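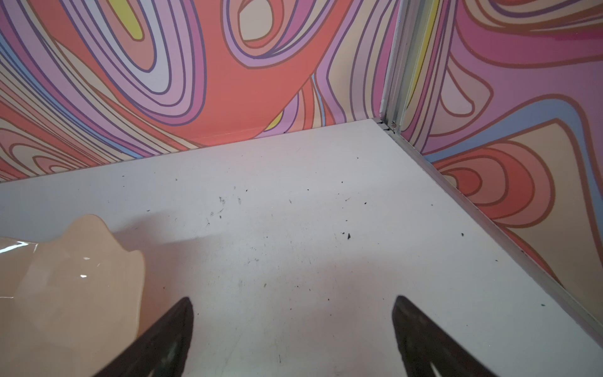 4. Station setup and recording, wall-pattern study

Read section 3 first if you have not homed the arm. Everything below assumes arm homed, gripper on, wrist camera plugged in and showing up in Panby.

Last edited December 2, 2018 (S. Nambiar). Earlier printouts are wrong on 4.3, throw them out.

4.1 What the study needs

Short version. We train one grasp policy on wrist camera views with plain walls, one with busy patterned walls, same floor, same objects, same number of demos. Then test both on both. Question is whether the busy walls make the policy look at the object and the finger tips instead of memorizing the background. So the walls are the variable. Everything else stays put. If you move something else, the run is no good for the comparison, even if the grasps look fine.

Demos per wall condition: 200. Test grasps per policy: 126, split over the object list in Appendix B.

4.2 Fitting the wall panels

1. Stop the arm. Red button, not the software pause.
2. Loosen the corner bracket screw where the post meets the floor. Loosen only, leave it in.
3. Slide out the old panels, back one first.
4. Slide the new back panel in until it sits down against the floor edge. Then the right one.
5. Check the pattern runs right up to the corner post on both sides. Bare strip next to the post = panel not all the way in.
6. Tighten the bracket. Hand tight plus a quarter turn.
7. Write the panel set on the run sheet. P for plain, S for swirl. No other letters please.

Note: swirl panels are not identical left and right. Back panel has the big oval with the cream middle. Swap them and the two halves of the dataset dont match. Karthikeyan lost a full day of demos this way in September.

CAUTION: the edge strip along the right side is metal and the arm will hit it if the floor limit in Zellari is set for the old table. Check the limit (4.4 step 2) before any motion.

4.3 Floor

The floor panel is white and matte and it stays that way. Do not polish. Shiny floor gives reflections of the fingers and the policy starts using them.

1. Look at the floor in the wrist view, not by eye from the side. Crumbs and specks show much bigger from the wrist.
2. For training demos: leave scuffs, leave small specks. Old version said wipe between every demo. Wrong. Policies trained on a spotless floor went for dark specks at test time as if they were small parts. Apolline has the clips.
3. For test grasps: dry cloth once before each block, then leave it alone until the block is done.
4. Anything too big to pass for a speck, pick it out. Gripper parked, arm stopped.
5. Do not spray anything inside the enclosure.

Note: scratches are OK. If you replace the floor panel, start a new session number, both conditions.

4.4 Gripper and camera check

1. Open the gripper fully from the Zellari jog page.
2. Confirm floor limit is 3 mm above the panel. Jog down slowly to confirm. Hand on the red button while you do it.
3. Open the live view in Panby. Both fingers should come up from the bottom of the picture with the tips pointing in toward the middle. One finger only means the camera has turned on its mount.
4. You want floor visible between the tips. All wall and no floor = camera tilted too high.
5. Exposure locked. Gain locked. White balance locked. Auto on any one of these will shift when the swirl walls come into view and you'll have a color change that has nothing to do with the object.
6. Save a reference still to the session folder. Name it ref and the session number.

Some glare on the inside of a finger is normal, do not tape over it. Soft shadows on the floor also fine, so long as the lamps have not been moved since the last plain-wall session.

4.5 Placing objects

1. Take the next object from the list, in list order. Don't pick favorites.
2. Place by hand, arm stopped. Anywhere on the floor the gripper can reach, including off to one side. Part of the object being out of view at the start is allowed and wanted.
3. See-through objects: no stickers, no marker, no powder. These are the hard ones and they are the reason we care about the background at all. Patterned walls and finger shadows come through them a bit and we need that in the data.
4. Hands out. Door shut. Release the stop.

Note: soft objects creep. Give them a moment before you press record.

4.6 Recording a demo

1. Press record, wait for the beep.
2. Drive with the hand controller. Approach, close, lift, hold, put back down, open.
3. Press record again to stop.
4. Mark good or bad straight away. A missed grasp that you recover from is good. Keep it.
5. Hitting the wall or the edge strip is bad, every time. Mark it, re-home, then go back to 4.4 step 2.

Change wall panels every 17 demos. Yes it is slow. We tried all the plain first and then all the swirl, and the drivers just got better with practice so the second set came out cleaner. Alternating fixes most of that.

4.7 Results so far, so you know what to expect

Pilot only. On plain walls the two policies are close. On swirl walls the plain-trained one drifts toward the back corner, stops short or closes on nothing. The swirl-trained one mostly does not. Clear objects are weak for both. Balakrishnan thinks it's a lighting issue, Shobha thinks we need more see-through demos, no decision yet. Do not change the lamps to find out, ask first.

4.8 Common problems

Live view frozen: unplug camera, count to ten, plug in, restart Panby. Redo 4.4 from step 3.

Gripper won't open all the way: crumb in the slide, usually. Stop arm, brush it out. Not compressed air, it just blows it onto the lens.

Colors look washed out vs. the reference still: white balance went back to auto. Discard everthing since the last good still.

Demo count off between sheet and folder: trust the folder, fix the sheet, initial it.

Next: section 5, copying sessions to Vanari.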